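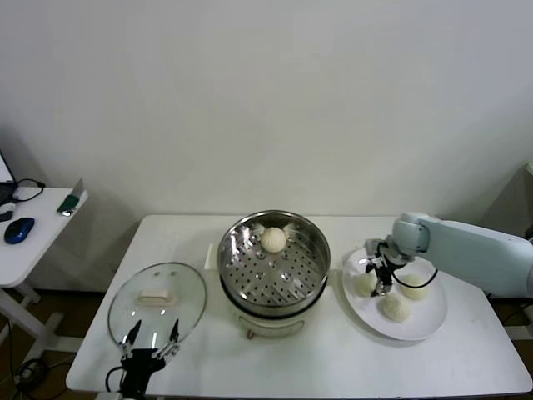

Teleop demos for the bun task, how much variation?

Ploka_bench
Posted April 28, 2022
We're collecting demos for a two-arm steamer task. Lid off with the left, buns between plate and steamer with the right. We have 165 good episodes since March, all by remote control with leader arms. The policy gets the lid nearly every time but squeezes the buns or grabs air next to them. Do I need more data or different data?

fistel_user
Different. If the plate sits in the same spot in every episode, it learned the spot. Move the plate and turn it between takes. I'd redo 100 with the plate moved before adding anything new.

Javwood
Disagree, at least as a first step. Squeezing sounds like the operator. You can't feel a bun through a leader arm, so people close too far to be safe and the robot copies that. Limit the gripper closing width in software and record 20 clean ones. Compare.

Ploka_bench
Closing width is not limited right now. Two operators, and one does grip harder.

mollel22
Have you tried guiding the arms by hand for this? We switched and the grasps got softer.

Javwood
With two arms? You need both hands on one arm to do it well, and then your sleeves are in the camera view. The policy never sees sleeves when it runs.

mollel22
We do one arm at a time and play the motions back together with nobody near the table. It's slower. Works for us.

fistel_user
Playback won't help if the bun rolls. He needs recoveries in the data too. Miss one on purpose, back up, go again. We had 2436 episodes on a cup task with no misses in them, and it froze after every bad grasp.

Ploka_bench
OK. Width limit first, then moving the plate, then some recoveries. Does anyone trim the pauses at the start of an episode?

Javwood
Yes, always.

fistel_user
I leave up to a second.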